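Why Do Far-Away Things Look So Small?

Try something. Hold up your thumb, shut one eye, and cover a parked car with it. Congratulations, you have just hidden a whole car behind a thumb. The car hasn't noticed.

Grown-ups call this perspective, a long word for a simple idea: the farther off a thing is, the less room it takes up in your view. A cow standing right in front of you fills up nearly everything you can see (and smell). The same cow on a hill across the valley is a speck. She weighs just as much as she did before and would be offended to hear otherwise.

It comes down to angles. Light travels in straight lines from the top of the cow to your eye, and from the bottom of the cow to your eye. When she is close, those two lines are spread wide apart, like open scissors. When she backs away, the scissors start to close. Move her 2 times as far away and she looks half as tall. Your eye doesn't measure cows. It only measures scissors.
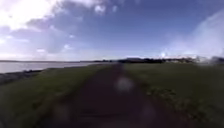 Now think about a long straight road. Its two sides stay the same distance apart the whole way, or the trucks would complain. But the gap between them is just another thing that can be near or far. Close to your feet, the gap looks wide. A long way off, it looks narrow. Very far off, it looks like no gap at all, and the sides seem to meet. Artists call that spot the vanishing point. You can walk toward it all day if you like. It will keep backing away at exactly your speed, which is rude.

The road from Surkstead to Mulerthorpe is a good one for this, being flat, straight and very dull. Every child who has ridden along it has asked whether we're nearly there. The answer is no.

Your brain knows all about this trick and quietly fixes it for you. When a friend walks away across the playground, you don't scream that she is shrinking. Your brain says, "Same friend, more playground," and gets on with its day. It does such a smooth job that drawing things the way they look takes practice. Most people's first try at a road goes straight up the paper like a ladder.

To draw a better one, you need a pencil, a ruler and a little patience. Make a line across the page for the horizon and put a dot on it. Draw 2 lines from the dot down to the bottom corners of the paper. There's your road. Add a row of fence posts down one side, tall near you and shorter as they get closer to the dot. The spaces between the posts have to shrink too, and almost everyone forgets that part the first time.

Then put a cow on it, any size you want. If she comes out too big, say she's near.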